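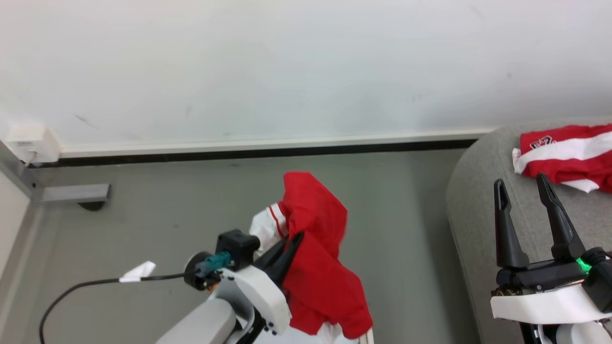
The fitter at Abeysekara says club jerseys should be sorted before anything is folded. "We separate by color first, then by size. Reds stay together." Her workroom handles match kit for Mamenora and Irora, and in July the load runs to nearly 19 bags.

Striped sleeves take the most time. "Lay the shirt face down, bring the sleeves straight across the back, then fold the sides to the middle. If the sleeve goes in at an angle, the stripe creases on the diagonal and the crease stays."

She works on a low padded seat when the tables are taken. "Soft surfaces are fine for stacking. For folding I want something flat." Stacks are kept to eight shirts. Higher ones lean.

On hems, she is brief. "Pull them level before the last fold. It takes five seconds."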